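Home | Kitchen | Laundry | Workshop | Garden | Search

Getting T-shirts to keep their shape

Most T-shirts go out of shape in the drying and folding, and a few small changes to how you do both will help. None of this needs special kit.
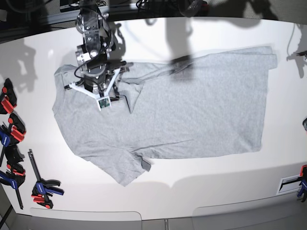

Turn shirts inside out before washing and keep them away from anything with a zip. A 30 degree wash is enough for ordinary wear. Don't fill the drum past three quarters.

Take the load out as soon as the cycle ends. Hold each shirt by the hem and give it two or three sharp shakes, then pull the side seams gently until they run straight. Never hang a wet shirt by the neck – the weight of the water drags the collar down. Peg it by the hem, or dry it flat on a towel if it is a heavy knit.

Jersey that has twisted in the wash can often be put right while damp. Lay it down, line up the shoulder seams, and smooth from the middle outwards with the flat of your hand. Leave it there for up to 8 hours.

Iron on the wrong side if there is a print. Collars want a press and a lift. Sliding the iron along the ribbing stretches it.

For folding, put the shirt face down, bring each side in to the middle, fold the sleeves back on themselves, then fold the hem up to the neck in two goes. Stand the folded shirts on edge in the drawer. Renata Núñez wrote in to say she rolls hers for travelling and gets fewer creases that way. I find rolled ones come undone, but try both.

Yellow marks under the arms: see the page on bicarbonate paste.

Page last changed July 10, 2021

Contact | © Ulises Aravena | Back to top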